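Daltcombe Supermoto Club: minutes of the November meeting

I'm on minutes again, so you get my version. We started at 7 pm, or near enough, once everybody quit talking about tires. 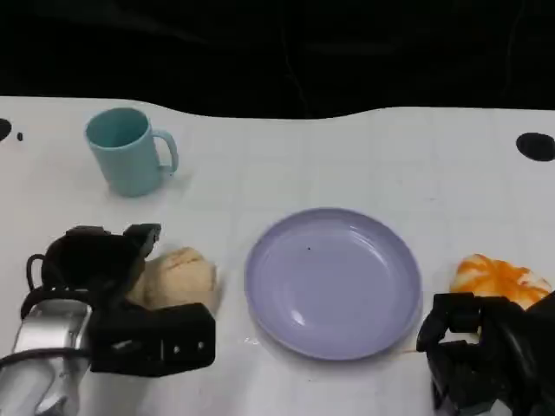

Last month's minutes passed with one fix. I had the Jardale round down as a wet race and it was only the practice that got rained on. Sorry!

Track dates. Jardale has offered us 2 weekends for next season, same rent as before, but they want the dirt section roped off by Saturday lunch so the kart people can get in. We grumbled, then voted yes. Fontana is still a maybe — their noise limit went down and a few of the big singles won't pass without a quieter pipe.

Classes. Long one. I still think 5 classes is too many when the novice grid is that thin, and I said so (twice, I'm told). We're keeping them all for one more year and running novice and vintage together with split starts.

Skurier will haul the air fence and hay bales again if we load the truck ourselves. Agreed. Bring gloves, those bales are nasty.

Entry fees stay put. Transponder rental goes up 2 dollars a day.

Other stuff: numbers on side plates have to be readable this year, so no more chrome on white. Somebody left a rear paddock stand at the last round and it's in my garage.

Closed at 9:15. Next meeting same place, and the class rules draft will go out by email before then.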